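Progress report: gripper comparison, second period
Prepared for Vasanthi Krishnan, Panicker program office
From Lakshmi Hegde, Erklow handling lab

Vasanthi,

You asked in November for a short report and a clear recommendation on which gripper to buy for the packing line. The report is short. The recommendation will have to wait, and I would sooner tell you that now than have you find out when the purchase order is already signed.

Where we stand. We have been comparing two sets of fingers on the same pair of arms: the rigid jaws that Istis sells as their standard fit, and the yellow plastic windowed fingers that Zamus has been promoting as a cure for nearly everything. Each set was to do 200 single-arm picks and 200 handovers from one arm to the other. The picks are finished for both. The handovers are finished for the Istis jaws only.

On single picks the Zamus fingers dropped 7 items and the Istis jaws dropped 11. Muthu Chettiar from Zamus has already used the word "decisive" in an email to me. I don't agree. Three of the Istis drops came in one short run, before Ashwin Warrier found that a jaw screw had worked itself loose. Take those out and the gap nearly goes away. I have left them in the count, as the plan we agreed says every drop counts, but please don't let anyone put that number on a slide without the story behind it.

Handovers are harder, and they are the part your line really depends on. Both grippers have to be on the item at once for a moment, and if the arms disagree by even a little, something has to give. With rigid jaws it tends to be the item that gives, or the grip. The Zamus claim is that a softer finger takes up the error. That may well be so on boxes. I have my doubts on anything smooth and curved, where a finger that bends can also let the item turn.

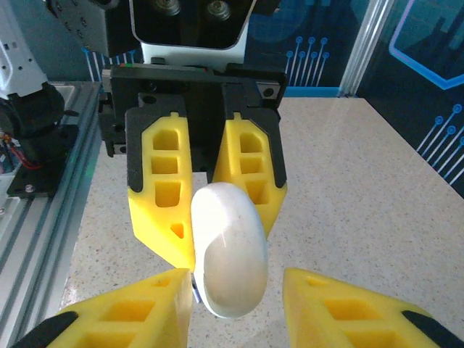 Does a softer finger mean we can spend less on calibration?

Nothing we have measured supports that. Ashwin recalibrates both arms each morning, for both finger sets, so we have no figures on how either one copes with a poorly aligned pair. The saving in the Zamus proposal rests on an assumption that has not been tested by us, and I could not find a test of it in their papers either.

Wrist cameras. The wrist view is good enough for lining up a grasp on most items. Shiny, pale items are the exception. Highlights move as the arm moves, and the software sometimes takes the edge of a highlight for the edge of the item. Lakshmi Shetty tried turning the bench lights down, which helped with the highlights and made the dark items worse. She is now working on exposure settings per item. I would call this partly solved at best, and the supplier's suggestion that we buy a second camera for each wrist seems early to me.

Controllers. No change from the last report. The newer controller is quicker on paper. In use we can't tell the two apart, most likely because the arms spend so much of each cycle waiting for the vision step. I suggest dropping this comparison and moving the hours to the handovers.

Money and time. We are inside the budget for parts. We are behind on hours, mainly from fitting the Zamus fingers, whose mounting plates needed two rounds of rework before they sat square. Zamus has paid for the plates but not for the time – I have raised it with Muthu and have no answer yet.

What I need from you:
- approval to stop the controller work
- a list of the items the line will really carry, with the smooth ones marked
- no commitment to either supplier until the Zamus handovers are in

Drop logs and Ashwin's calibration notes are in the shared folder. Lakshmi Shetty can take you through the camera results if you want them before the next report.

Lakshmi Hegde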